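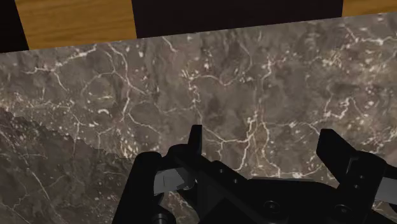

Week 4: How Limestone Becomes Marble

5 min read

Last week we left the Prirkus beds as a pile of shelly mud on a warm sea floor. This week we bury them, heat them and squeeze them, and I think it's the best part of the whole module!

Start with what limestone is made of. Nearly all of it is calcite, which is calcium carbonate in crystal form. Under a hand lens a Prirkus limestone is full of bits: broken shell, sea lily stems, tiny round grains called ooids, and a fine lime mud holding it together. Keep that picture in your head, as most of it is about to vanish.

What heat does

Bury the rock deep, or push a body of molten granite in next to it, and the calcite starts to regrow. Small crystals are swallowed by bigger neighbours. The edges between them straighten out, and in a really clean marble you see them meeting in threes at angles close to 120 degrees, like soap bubbles pressed together. The chemistry has hardly changed. It is still calcite, and it will still fizz in dilute acid (please do try this on Monday, goggles on).

At the Belus quarry you can walk through the whole change in 400 metres. At the far end the fossils are easy to spot. Halfway along they are pale ghosts. By the time you reach the granite there isn't a shell left, and the rock sparkles like lump sugar.

Where the colour comes from

Pure calcite marble is white. Everything else is down to what was mixed into the mud:

- Grey to black: carbon from dead plankton, turned to graphite
- Cream, yellow, brown: iron oxides
- Green: serpentine, or other minerals rich in magnesium
- Pink and red: very fine haematite

Clouding happens when these impurities were patchy to begin with, or were smeared about as the rock flowed. And it does flow! Hot calcite bends and stretches without breaking, so a straight clay layer can end up folded like ribbon.

Veins are a later story. The rock cools, cracks, and water carrying dissolved calcite seeps in and leaves crystals behind. If one vein cuts across another, the one doing the cutting is younger. Use this rule on the Moges slab in the teaching lab, where you should be able to work out 2 sets of veins and put them in order.

A warning about names

Builders call almost anything that takes a polish "marble". Geologists don't. The Tiko stone sold in the town is a hard limestone with perfectly good fossils in it, and plenty of "green marble" is serpentinite with very little calcite. Scratch and acid tests will sort most of them out: calcite is 3 on Mohs' scale, so a steel knife marks it easily, while granite and quartzite will shrug the knife off.

Before next time

Read chapter 6 up to the part on skarns. Draw the Moges slab, at least half a page, with the veins numbered oldest to youngest. Bring your sample trays back, including the lids.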